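Omurau Bench Arm, drawer and cabinet kit
Sold by Prikwood. Ships from the Hillia warehouse.

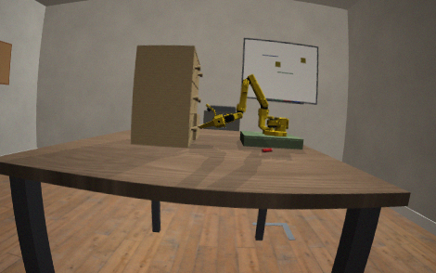
So can it do chores yet. Short answer, some of them. Longer answer below, please read before ordering, we get a lot of returns from people who skipped it.

What it does well
Opens drawers. Closes drawers. Picks up one small thing and puts it where you said. Same cabinet, same spot, over and over. Bench bolted down, arm bolted down, nothing moved since setup. In the shop trial at Sotomayor it ran 100 drawer pulls in a row on parts storage, 2 misses, both on the bottom drawer.

What it does OK
Finding a handle after the cabinet got bumped. Small bump, fine. Big bump, run setup again. Low handles are harder then high ones, the wrist has less room down there.

What it doesn't do
Laundry. Dishes. Sticky drawers that need a jiggle. Anything soft. Knobs, mostly (bar handles please). Don't buy it for a kitchen. We mean it.

In the box
Arm with base
Two-finger gripper
Power supply and cable
Mounting bolts, set of 4
Practice software, one seat

Practice software
Comes with a simulated room so you can try a job before the real arm goes near your real furniture. Set the cabinet up, move it, get it wrong, reset. Kiprono Mollel on our support desk wants everybody to spend an evening in there first. Fewer broken handles. A pull that works in the sim still needs tuning on the bench, drawers stick in real life and the sim ones slide nice.

Setup
Flat heavy table. Screw the cabinet down too or the arm drags it. Keep hands out while it's running, stop button within reach. Plan on an afternoon for the first drawer, the rest go quicker.

From a buyer
"Got it for the fastener drawers. Slower than me by a lot. But it goes all night and I don't, so parts are laid out when I come in at 6 am. Wouldn't let it near my house." Gitau Khaemba, cabinet shop

Price and stock
Item no. 414. Price on request, school discount availble. Next batch December. Spare finger pads in stock now, order seperately.

Questions, use the contact form and say what kind of handles you have.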